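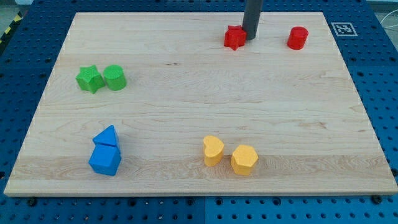

Volla Tabletop Pushing Kit – README

Version of 2024-07-15

This file covers the Volla kit as sold by Primedby and the sample recordings that come with it. Read it before you mount anything. The arm is not part of the kit.

What you get

- one wooden board, light-colored, with mounting bolts
- a set of eight blocks: star and cylinder in red, star and cylinder in green, triangle and pentagon in blue, heart and hexagon in yellow
- one dark gray rod that fits a standard tool flange
- printed square markers for locating the board
- the sample recordings and the loader script

Setup

Bolt the board flat to a perforated table. Two bolts along the front edge are enough for normal use. Put at least one marker on the table outside the back right corner of the board, where the rod won't pass over it. Tape it down on all four sides.

Set the rod height with the arm stopped. The tip should clear the wood by the thickness of a sheet of card. If it drags, the force limit will trip on the first long push and you'll have to start over. Check the height again after any change to the tool flange.

Keep cables off the board and well to one side. Run the first session at low speed and stay outside the marked floor area while the arm is live.

Tasks

Every task is a short written instruction, such as "push the red star next to the red cylinder" or "put the yellow heart to the left of the hexagon." The arm can only push. It can't lift or grip. The color grouping task asks for all four pairs to end up together by color, each pair apart from the others. How close counts as "together" is set by pair_gap in the config file, and you may want to tighten it.

Sample recordings

Total episodes: 3523
Kept after checking: 3238
Held out for testing: 296
Longest episode, in seconds: 300

The held-out episodes are part of the kept ones. Dropped episodes are on the drive in a separate folder called rejected, with a short reason code for each. Most were dropped because a block left the board.

All recordings were made by people steering the arm by hand controller. The instruction text was written afterward and checked by a second person. Spelling mistakes were left in.

Known problems

- The triangle and the pentagon are hard to tell apart for a vision model when they touch. Both are blue, and the tracker sometimes reports one block. Version Ma of the tracker handles this better than the older Brirer build – use Ma unless you need to match old results.
- Stars catch on the rod. A slow pull back along the same line usually frees them.
- The green block masks on the test split are a little too large. A fix is planned for January.
- Marker detection fails under strong side light.

Support and spares

Replacement blocks are sold by color pair. Boards are sold without bolts. Send the serial number from the underside of the board with any request, and attach the log file if the problem is with tracking.

License

Recordings: research use, no resale. Loader script: free to change and share, keep the notice at the top.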